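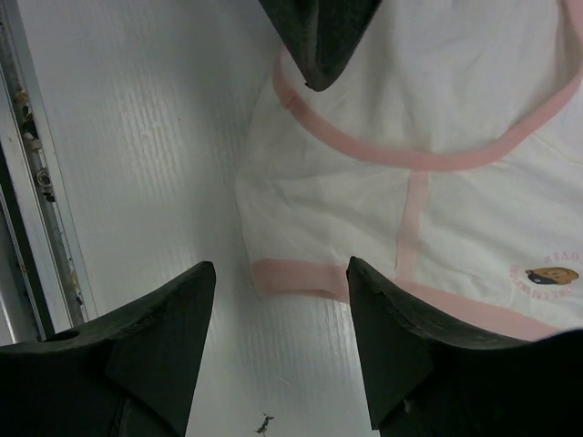

Can a low-cost gripper handle clothing as well as rigid parts? That depends mostly on the fingertip, and Grusov has started a side-by-side trial to find out which shape does better.

December 23, 2025. Grusov is comparing two finger sets, one from Zetness and one from Sampaio, on small fabric items and a compartment organizer.
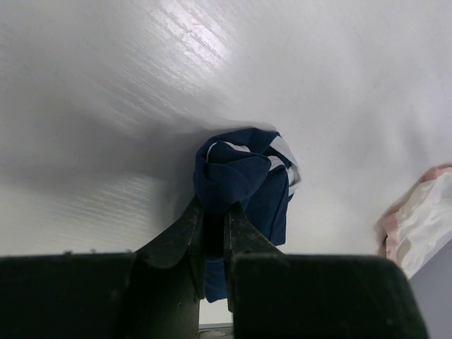 Each set gets 300 grasps per item at the same closing speed. A missed pick counts as a failure, and so does a dropped cloth. Fingers are checked for wear every 12 hours of running time.
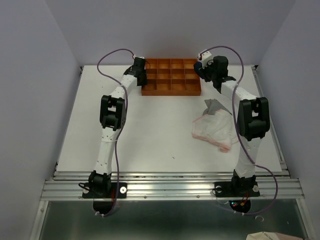 Two-arm test cell with sorting tray

The controller settings come from Dodness and stay fixed for the whole trial. 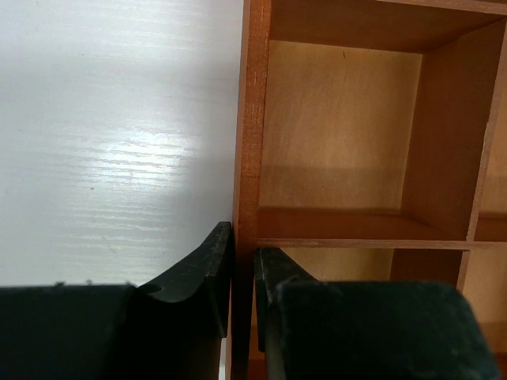
Dodness said that it would have liked the closing force varied too, and that a second round should do this. Grusov will publish the grasp logs in January.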